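**March, bag bench, 14:30**

Tote sample 4 from Hitberg, black ribbed or textured fabric, tan-orange webbing handles. Weight empty: 715 g. That is heavier than the Imex sample and I suspect the base insert.

Handle drop differs front to back. The rear one is the short loop, front is the long strap. The spec sheet has both at the same length, so either the sheet is out of date or the front panel was cut for the Akanda pattern. Asked Noelia Valcárcel to check with Hitberg before we order webbing.

Zipper: 30 open/close cycles, no snags. Pull is small for gloved hands. Would go up one size.

Loose thread at upper right corner, front side up. Left it untrimmed until the seam has been looked at under the loupe.

Side pocket or gusset panel on the right bulges with nothing in it. Gusset probably too deep for the panel. Compare with the Unen bag, where the pocket lies flat.

To do:

- measure gusset depth, both samples
- pull test on front handle stitching
- webbing width against the drawing
- reweigh with insert removed

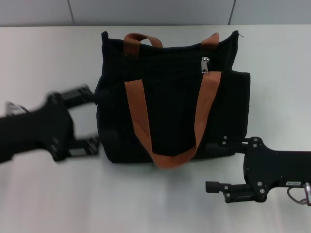

Sample 4, zipper closed, long front strap hanging down.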